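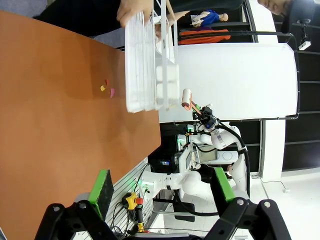
A stack of clear containers is held over a bench fitted with robot arms at the Perum packing hall.

Perum robots "to take the dull work", but packers ask who will be left to do the rest

A packing firm that has spent the past year telling its staff that robots will make their jobs better has yet to say how many of those jobs there will be once the machines are running at full pace.

Brurkitz, which packs household goods and craft supplies for online shops, began using robot arms at its Perum site in March. The arms are there to handle plastic tubs, lids and labels at the packing benches, work done until now by people standing up for most of an eight-hour shift. The system was put in by Fiadzo, an automation supplier, and the firm calls the whole scheme Nenel.

According to a sheet handed to staff at the start of the trial, Nenel would "take the dull work and leave the skilled work to our people". A second sheet, handed out in August, says the trial has met its aims and will be extended to 20 benches. It does not say what the aims were.

Tarek Hakim, who manages the site, said the firm was pleased with progress and that no one had lost a job because of the robots.

"We have 300 people in this building and we want to keep them," he said. "What changes is what they do with their day. Someone who used to press lids on for a whole shift can look after a bench instead, and that is a better job by any measure."

Asked whether it was also a better paid job, Mr Hakim said pay grades were under review. Asked when the review would end, he said he could not give a date.

The claim that no one has lost a job is true as far as it goes. Brurkitz has made no redundancies at Perum this year. It has, however, stopped replacing permanent packers who leave, and it took on fewer agency workers over the summer than it did the year before. Mr Hakim said the summer had been quieter than expected. He would not give the agency figures for either year.

The packers' own account is more mixed. Hanan Semaan has worked at the site for 11 years and speaks for the staff on the hall's works council. She said some of her colleagues were glad of the change, especially those with bad wrists.

"I'm not going to pretend I miss labels," she said. "But the leaflet talks about skilled work and I would like someone to point at it. At the moment you put the tubs where the arm wants them, you wait, and if it stops you sort it out and start it again. You are there for the machine. It used to be the other way about."

She said the pace of the work had become the main complaint. Packers used to be able to slow down for ten minutes and make it up later. On a Nenel bench, she said, a pause is logged, and the team leader can see whose bench it was.

Mr Hakim confirmed that stoppages are recorded but said the records were used to improve the equipment and were not used to judge staff. Ms Semaan said she had asked for that in writing and was still waiting.

How well the arms do the job is hard to judge from outside. A slide shown to staff gave a best day of 1,504 finished packs from one robot bench. The same slide gave 584 for a bench worked by hand. The two figures look bad for the humans until the small print, which says the robot bench ran across two shifts and the hand bench across one. Nor does it say how many people were on hand at the robot bench to feed and reset it, or whether the hand figure was also a best day or just an ordinary one. Fiadzo did not answer questions about how the count was made. Brurkitz said the slide was "for internal discussion".

Even with the shift lengths evened out, the robot bench would come out ahead, by 752 packs to 584. But staff say that bench was given the easiest order on the books that day, a single size of tub with a plain lid. Mixed orders, which make up much of the autumn trade, are still mostly sent to the hand benches. Several packers said tubs that stick together in the stack remain a nuisance and have to be pulled apart by hand before an arm can do anything useful with them.

Mr Hakim did not dispute this. "Mixed orders are the next step," he said. "We never said it would all work on the first morning."

There is also the matter of training. The first sheet promised every packer the chance to learn how to run and maintain the arms. So far the course has been a single afternoon, covering how to stop a bench safely, how to clear it and whom to ring. Repairs and any change to the way an arm moves are done by Fiadzo's own engineers, under a service contract that has three years to run. Ms Semaan said four of her colleagues had asked to go further and had been told there was no such course yet.

"If the good jobs are the ones fixing it, then those jobs have gone to another firm," she said. "They haven't come to us."

Brurkitz said it was "in talks" with Fiadzo about a longer course and hoped to offer places next year. It would not say how many.

The works council has asked for three things before the scheme grows: a written promise on the use of stoppage records, a new pay grade for those who run the benches, and the numbers for leavers and agency staff since the trial began. A meeting was held in the canteen at 2pm, between shifts, and was well attended. Managers took the requests away and said they would reply.

Work to clear floor space for the new benches has already started at the far end of the hall — before any reply has been sent. Mr Hakim said the two matters were separate, and that the floor would have needed doing anyway.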